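Gredura Printed Bedspread by Vavetti

If your bedroom has plain walls and you've been putting off doing anything with it, start with the bed! The Gredura is a full-size bedspread for everyday use, light enough for July and good over a blanket once the nights cool down. The cotton is woven at 272 threads and softens up nicely after the first few washes. We've had one on our own bed since spring and we're still very fond of it.

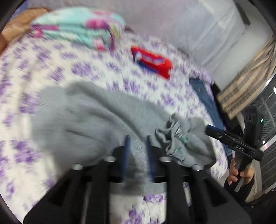 Choosing a print is the fun part, and the Gredura comes in 2 of them, Leaf and Purple Floral. Leaf is the quieter one. Purple Floral has scattered blossoms on a white ground, so there's plenty of plain white between the flowers and it gets along with pieces you already own (even a beige plaid curtain, or a blanket in aqua and magenta). It's a good big surface for sorting clothes, too, and gray sweatpants or something folded in bright red are easy to spot on it.

Care: machine wash cool with similar colors, tumble dry low. Skip the bleach. A warm iron on the back is fine if you like it crisp.

Item no. 2765. Each print is made in runs of 500. For fabric swatches, write to Corina Cozma at the Barbu shop and say which print you want.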